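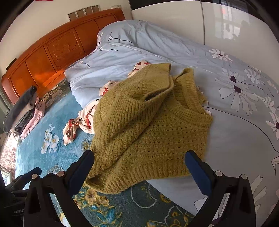

Mustard jumper on the bed

BRIMEDOV FILM CLUB — MINUTES, MARCH MEETING

Present: Corina Grecu (chair), Petrică Enache, Sawsan Shboul, Ecaterina Vasiliu, plus nine members. Apologies: Lucie Lapointe (working).

Started 7.10pm, projector cable again.

1. Last minutes
Agreed, one change. "Burero" was the short, not the main feature. Corrected.

2. Last screening — Nistor
28 in. Better than January. Long talk after and most of it carried on tonight so noting the main points.
Petrică: first hour very good, brothers' row in the kitchen the best thing we've shown this year. Then the film forgets the younger brother for half an hour and he comes back with a beard.
Sawsan disagreed. Thought the gap was the point, you miss him as the father does. Liked the ending. Didn't like the music, far too much accordian.
Ecaterina fell asleep in the middle, woke for the wedding, enjoyed the wedding.
Member votes on slips: 13 good, 9 fair, 6 poor. Corina to put the result on the notice board.

3. Money
1,560 in the account after hall hire. Licence for the next two titles not yet paid out of that. Petrică wants to know why Bumotberg costs twice what Nistor did. Corina — different distributor, they set the price, has asked for the small-club rate, no answer. Will ring.
Door price stays the same till summer. Agreed, one against.

4. Next screening — Bumotberg
Subtitled, 2 hrs 30 with no interval on the disc. Discussion about stopping it for tea. Sawsan strongly against, says it's one long build-up and you'd kill it. Others pointed out the chairs. Vote: interval, at the train station bit, Petrică to find a sensible place to stop.
Lucie sent a note: she has seen it, thinks the lead is wooden and the dubbing of the child is dreadful, but the snow scenes worth the ticket. Note says not to read out the last paragraph as it gives away who wrote the letters. It was read out. Corina apologised to those present.
Intro talk: Ecaterina, five minutes, no more than five.

5. Autumn list
Still too long. Two comedies wanted, only one on it and Petrică says that one isn't funny. Members to send in titles by the end of the month, one each, with running time please. No more trilogies.
Shorts night: put off to the May meeting, we havn't got the films in yet.

6. AOB
Back row can't see bottom line of subtitles. Raise the screen or move the row. Try moving the row first.
Heating on from 6 on film nights, Sawsan has the key.
Someone's DVD of Burero still in the box under the tea urn, no name on it.

Closed 8.50pm. Next meeting same room, 7pm.

Actions
Corina — ring distributor, notice board
Petrică — interval point
Ecaterina — intro
Sawsan — heating, back row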